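Testküche Stumier, Notizheft Nudeln
19. August 2025
Buchweizen, kalt serviert, neuer Ansatz

Stand von vorher: Teig reißt beim Falten, Nudeln kurz wie Streichhölzer. Reet meint Wasser, ich meine Mehl. Heute beides angeschaut, leider gleichzeitig, also Ergebnis nur halb brauchbar. Trotzdem aufschreiben.

Mehl: Siliņa, der neue Sack, feiner als der alte aus dem März. Riecht nussiger, Farbe grauer, kaum Schalenteile. Weizenanteil wie gehabt. Gesamtmenge pro Teig 400 g, damit es in die kleine Schüssel passt und ich von Hand arbeiten kann. Knetmaschine bleibt aus, die wärmt den Teig zu sehr an.

Teig A: Wasser kalt, alles auf einmal rein. Klumpen sofort, außen Schmiere, innen trocken. Lange geknetet, wird glatt, aber beim Ausrollen Risse vom Rand her. Rand jedesmal angedrückt, reißt wieder.

Teig B: Wasser lauwarm, in mehreren Güssen, dazwischen nur mit gespreizten Fingern gerührt. Erst Brösel, dann Linsen, dann Kiesel. Erst dann zusammengedrückt. Viel besser. Rand hält. Oberfläche fast wie Fensterkitt. Ruhezeit unter feuchtem Tuch, vergessen aufzuschreiben wie lange, ungefär bis der Abwasch fertig war.

Teig C wie B, aber altes Mehl. Geht auch, nur rauher. Also doch das Wasser, Reet hat recht, steht jetzt schriftlich da.

Schneiden: Messer von Ellton ist zu leicht, federt hoch. Mit dem alten schweren sauberer Schnitt. Stärke großzügig zwischen die Lagen, sonst klebt die Mitte zusammen. Bei C zu wenig genommen, unterste Lage war ein Block, weg damit. 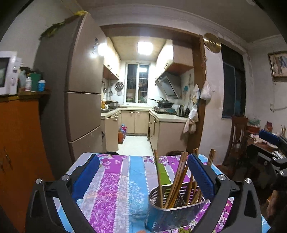
Kochen und abschrecken

Großer Topf, viel mehr Wasser als man denkt, kein Salz. Nudeln locker einstreuen, nicht rühren, bis sie von selber hochkommen. Wer vorher rührt, hat Bruch. A war nach dem Aufwallen schon halb zerfallen. B hielt bis zum Schluß.

Dann sofort raus, unter fließendes Wasser, waschen wie ein Handtuch (Bláthnaid sagt: wie ein Handtuch, das man mag). Stärke muss runter, sonst schmeckt alles nach Kleister. Danach Eiswasser, kurz. Zu lange im Eis = außen glasig, innen bröselig, hatten wir bei C.

Abtropfen auf Bambusmatte. Das Sieb macht unten eine Pfütze.

Kochwasser aufgehoben! Trüb, sehr gut, mit etwas Dip verdünnt als Suppe hinterher. Einen Rest kaltgestellt, wird gallertig, mal sehen ob das zum Binden taugt.

Dip

Sojasoße, Mirin, ein Hauch Zucker, zusammen erwärmt und stehen gelassen. Brühe aus Kombu und getrockneten Shiitake, über Nacht kalt gezogen, im Kühlschrank von Ridska, der neuerdings zu kalt eingestellt ist (Pilze am Rand angefroren, macht nichts). Brühe abgegossen knapp 126 ml, Rest steckt in den Pilzen. Ausgedrückt wird nicht, gibt Bitteres.

Verhältnis Basis zu Brühe 2 zu 4 angesetzt. Zu salzig für Bláthnaid, für mich richtig, für Reet zu süß. Nächstes Mal mit weniger Zucker und die Basis länger stehen lassen, der Alkohol aus dem Mirin sticht noch.

Frühlingsgrün sehr dünn, gewässert. Rettich gerieben, ausgedrückt. Wasabi aus der Tube, na ja. Sesam frisch geröstet, einmal verbrannt, weil Telefon. 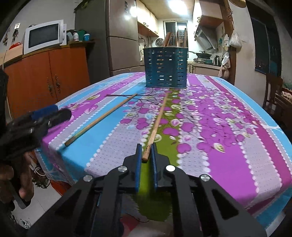 Essstäbchen, gestreifte Tischdecke

Verkostung

B klar vorne. Biss da, Nuss da, Länge ordentlich, lässt sich heben ohne zu brechen. A: Geschmack gleich gut, aber Suppe aus Stummeln. C: etwas bitter im Abgang, kann am Alter vom Mehl liegen oder am Eisbad.

Reet will Variante ganz ohne Weizen. Ich nicht, noch nicht. Erst B wiederholen und zwar mit aufgeschriebener Ruhezeit und gewogenem Wasser (!!). Heute Wasser nach Gefühl, das lässt sich so nicht weitergeben.

Offen:
- Wassermenge wiegen, auch das Nachgegossene
- zweites Tuch, das eine ist voller Stärke
- bei Siliņa nachfragen, wann gemahlen wurde
- Kühlschrank höher drehen
- Gallerte aus dem Kochwasser probieren, bevor jemand sie wegkippt
- Teigreste von A: frittiert mit Salz, waren sofort weg. Eigenes Blatt anlegen?

Kommentare

Reet Urbonaitė
Danke fürs schriftlich. Ruhezeit war länger als der Abwasch, du hast danach noch die Brühe abgegossen.

B. Geraghty
Zu salzig bleibt zu salzig. Bitte einen Teil Basis weniger, ich bringe auch besseren Wasabi mit.

nudelholz_kiel
Macht ihr das Wasser bei Teig B wirklich lauwarm? Bei mir wird es damit schmierig. Vielleicht gieße ich zu schnell.

Reet Urbonaitė
@nudelholz_kiel Langsamer gießen und die Finger nicht schließen. Wenn es schmiert, war der erste Guss zu groß.

Kontakt | © Testküche Stumier | Nach oben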